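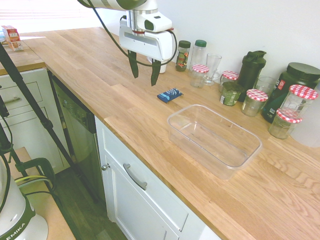 According to one viewer, who wrote in after the second episode, the best thing on the show was the sister, and the sister wasn't even in the cast. She had been on screen for under a minute, standing in a driveway and asking whether anyone had fed the dog.

"I read that one four times," says the former contestant, who finished fifth on the dating series Grandinis and would prefer to stay out of print by name, having seen what print did last time. "My sister has it saved. She reads it out at dinner."

We are talking on a Saturday in the back booth of Taner, a diner where the coffee is refilled before you've agreed to it. She went into the show with 200 followers, most of them cousins. The morning after the premiere she had 929. By the time she was sent home, in a gown she had to give back, there were around 2,000, and a fair share of them had followed her to say she chewed too loudly.

"I don't, by the way. They turned the sound up. I've had people sit next to me and check."

The chewing clip was what did it. A fan account cut nine seconds of her eating a breadstick, set it to a wedding march, and by April it was following her to the dentist. She found out from the hygienist, who was humming.

Was she upset? She thinks about it for most of a pancake.

"For a week. Then Irier called."

Irier, a maker of scented candles, offered her $900 to hold one up and say it smelled like a fresh start. She said it smelled like a basement, they asked her to do another take, and she did nine more. The check cleared. The candle is in her garage.

Her relationship with the man from the show lasted a little less time than the candle deal. They were photographed leaving Kaewkla, the restaurant where everybody from the show gets photographed leaving, and she insists they had only gone in to use the restroom. "We'd already broken up in the car. We just both had to go."

He is now engaged to the woman who finished third. She sent them a toaster.

"It was a good toaster. People online said it was a message. It was on sale."

There is a reunion special coming, and the producers want her in the front row. She has asked for two things — a chair with a back, and no bread. They've said yes to the chair.

Her sister has been invited too, and is negotiating separately.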